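The footpath between Tallow Street and the Prindton campus will close in sections starting in May so crews can replace a water main that has been leaking, on and off, for most of a decade. The town of Tondudgate approved the contract at its last public works meeting. Hartono Civil won the job.

The main is cast iron and runs under the north side of the path for most of its length. According to the town's water department, it has been repaired 22 times. Most of those repairs were clamps put on in winter, when the ground shifts and the older joints pull apart. The last one left part of Tallow Street without water from early morning until 4 p.m.

The new pipe will be ductile iron, with a wider diameter and new shutoff valves at each cross street. The valves matter more than the size. Under the current layout, the department has to shut off everything between the pump station and the library to fix a single break. After the work, crews will be able to isolate one block at a time.

## Who will be affected

A total of 132 service connections are tied to the old main. Most are homes and small businesses on Tallow Street and the two streets behind it. The rest belong to the campus, the library and the senior apartments on Mill Lane.

Each connection will be moved to the new pipe one by one. The town expects each customer to be without water for a single morning during the switch. Notices will be hung on doors two days ahead, and a second notice will go out by text message to anyone signed up for town alerts. Renters can sign up too. The account does not need to be in their name.

Residents at Mill Lane will get bottled water delivered to the lobby on the morning of their shutoff. The building manager has asked the town to avoid the hours when the kitchen is preparing lunch, and the department said it will try to have that connection finished before 11 a.m.

After water comes back on, customers should run a cold tap for several minutes before drinking or cooking. A bathtub faucet is best. Water may look cloudy or slightly brown at first. If it does not clear within an hour, call the water department's day line. People with whole-house filters should bypass them until the water runs clear, or the cartridge may clog.

## Path closures

The work is split into 9 sections so that part of the path stays open the whole time. When one section is closed, people on foot and on bikes will be sent around it on the service road. The detour will be signed in both directions, and the service road will be closed to delivery trucks between 7 and 9 in the morning, when the most people are walking in.

Cyclists will be asked to walk their bikes on the detour where it passes behind the loading docks. That stretch has a tight corner and not much of a shoulder.

The temporary surface on the service road will be packed gravel topped with asphalt. People who use wheelchairs or push strollers told the town at a spring meeting that the gravel used during the library project was too hard to cross, and the contract was changed to add the asphalt layer. Ramps will be placed wherever the detour meets a curb.
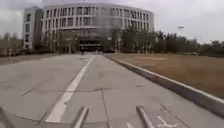 *A painted line runs along the concrete pavement toward the dark ground-level entrance of a curved building.*

Trenches will be covered with steel plates at the end of each workday. Fencing will stay up overnight, and the contractor has to keep the closed sections lit until sunrise. Work hours are 7 a.m. to 5 p.m. No night work is planned, although the contract allows it in an emergency, such as a break in the old main while the new one is being installed.

Noise will be worst when crews cut and lift the existing surface, usually on the first morning of each section. Saw cutting will not begin before 8 a.m. The town agreed to that limit after people on Tallow Street raised concerns about early starts. Water will be used on the saw blades to keep dust down.

## Parking and buses

Parking on the north side of Tallow Street will be taken for pipe storage and equipment. The south side stays open, and the two-hour limit there will not be enforced during construction. Permit holders on the affected blocks may use the library's upper lot overnight but have to be out by 8 a.m.

The bus stop at the corner of Tallow and Mill will move one block east while crews work near the intersection. The route and schedule are not changing. Riders who have trouble with the extra block can ask the driver to let them off closer, as long as there is a safe place to pull over.

Trash and recycling will be picked up on the usual schedule. On blocks where the truck cannot get through, bins should be left at the curb as normal, and the contractor's crew will roll them to the corner and back. Bins should have a house number on them.

## Cost and rates

The project is being paid for out of the water fund, along with a low-interest state loan that the town will pay back over 22 years. No property tax money is involved. Water rates are set to go up by 4 percent at the start of the next billing year, an increase that was already in the rate plan approved last fall. The department said it does not expect to ask for another increase because of this job.

Part of the loan was set aside for service lines. If crews find a lead or galvanized line between the main and a house, the town will replace it up to the meter at no charge. The part between the meter and the house belongs to the property owner. Owners who want that part replaced at the same time can pay the contractor's bid price and spread the cost over their water bills. Forms are at the town office and the library front desk.

The department has records for most of the service lines, but some of the older ones are incomplete. A crew may ask to come inside and look at the pipe where it enters the basement. Workers will carry town identification. Nobody has to let them in, but a line that cannot be checked inside will have to be dug up and looked at from the yard.

## Trees

Two maples near the library end of the path stand close to the trench line. The first plan called for both to come down. The current plan moves the pipe farther from the roots and has crews bore underneath one stretch instead of digging through it. An arborist will be on site for that part of the work. The town said both trees are expected to stay, but it will check on them again next spring.

Grass strips that are torn up will be graded and seeded in the fall. Homeowners with sprinkler lines or invisible dog fences near the sidewalk should mark them before crews arrive. Flags are free at the public works garage, which is open until 4 p.m.

## Schedule

The first section to close will be the one nearest Tallow Street. Work then moves toward the campus. The sections closest to the classroom buildings were put off until after the end of the term, and the contractor is required to have them open again before students move back in.

Final paving and paint will come last, once the trench has had time to settle. Until then the repaired sections will have a temporary patch, and there may be a small bump at the edges. Lane lines and other markings will be repainted to match the existing layout.

A weekly update will be posted on the town website and on the board outside the library. Questions about water service should go to the water department. Complaints about noise, fencing or blocked driveways should go to Hartono Civil's site office, which will be in a trailer on the north side of Tallow Street during work hours. An open house on the project will be held in the library meeting room before the first section closes, with the time to be posted on the same board.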